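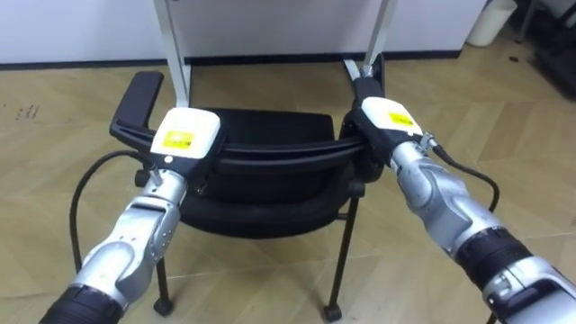

Chair meets desk. Floor is wood-look, before anyone asks.

Todelia Forum > Small Offices > Seating
Thread: Tablet-arm chair at a standing desk, am I being stupid?

deskmoth
I'm setting up our little training room and I've inherited black chairs with casters and a fold-up writing tablet on the right side. I've also inherited a white standing desk. The two don't get along. Push the chair in forward and the armrests want to go where the desktop is. Park it sideways and it sticks out into the room like a bus. My budget is 300 and I'd like to spend none of it.

Bollton_Bill
Raise the desk. It's a standing desk. Standing is what it does.

deskmoth
Thank you, Bill. It goes back down when people want to sit at it, and then we're back where we started.

cardoso_fan
Is the tablet folded away in your setup, or hanging down? On mine (a Cardoso, bought used, no regrets except the color) the tablet had to be all the way down beside the seat before I moved the chair anywhere. Halfway is the worst of both worlds. It catches on the desk going in and on your pocket going out.

deskmoth
Down at an angle, I'd say. More of a droop. 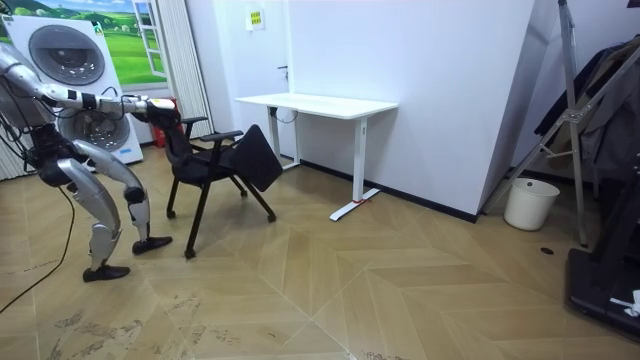 Re: the droop

gridlock
A droop could just be how it stores. Mine hung at a slant from new and I spent a whole evening with an Allen key trying to fix something that wasn't broken. Check the other chairs. If they all droop the same, leave them alone.

What I'd look at is how you move the thing. Hold the top of the backrest and steer from behind. People grab an armrest, the chair swings around, and the tablet goes straight for the desk leg.

Bollton_Bill
Disagree. Armrests are the strongest part of a chair like that. Pull on the backrest and you tip it.

gridlock
Tip it a little, yes. That takes weight off the front casters and it turns more easily. I've shoved 200 of these around a conference hall and I still have all my toes.

Bollton_Bill
I've sold 900 of them and I've seen what comes back.

papercup
Can I ask the obvious question, which is why the desk needs a chair with its own desk attached? You've got a table. The chair has a smaller, worse table. I had the same arrangement in our break room and everyone wrote on the small one
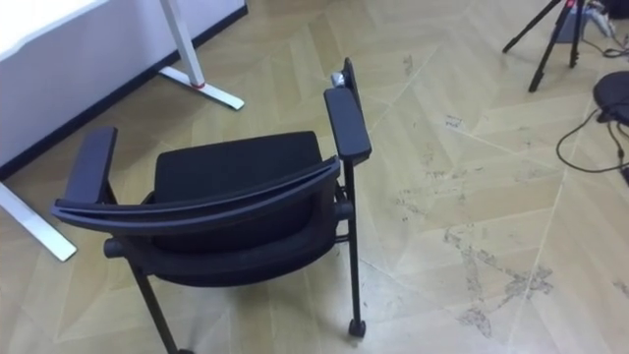
and put their coffee on the big one. The armrests got the sleeves, the seat got the crumbs, and the nice white desktop had one mug on it all through January. So I took the tablets off. A few bolts each on mine, and the chairs rolled up to the desk much more politely afterward. I kept the tablets in a box in case somebody wanted them back, and so far I own a box of tablets.

cardoso_fan
Removing them leaves a stub on some models. Ask me how I know. Ask my hip.

deskmoth
I'd rather not take them apart. They came with the room, and I suspect the room will want them back. Cloltarine has armless ones for 400, and that's over what I have before I even pay for shipping.

gridlock
Then back it in. Leave the backrest toward the desk and the seat facing the room. It looks odd for a day and then it's just how the room is.
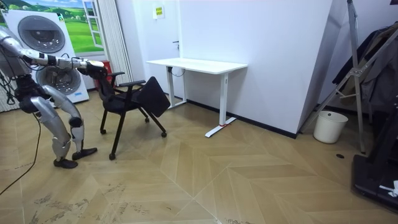
Black chair, tablet down, white desk behind. The wastebasket is over on the right.

Bollton_Bill
Nice curtain. And who has a mural of hills next to a washing machine display?

deskmoth
Someone with more wall than sense. It came with the room too. I find the painted window restful.

papercup
Seconding gridlock on backing it in, with one note: keep an eye on the cord under the desktop. If it hangs loose, a backrest will find it. Mine is up in a clip now.

deskmoth
Noted. I'll try backing it in tomorrow morning and report back. Bill, I'll hold the armrests for one chair and the backrest for the next, so you can both be upset.

Bollton_Bill
Raise the desk.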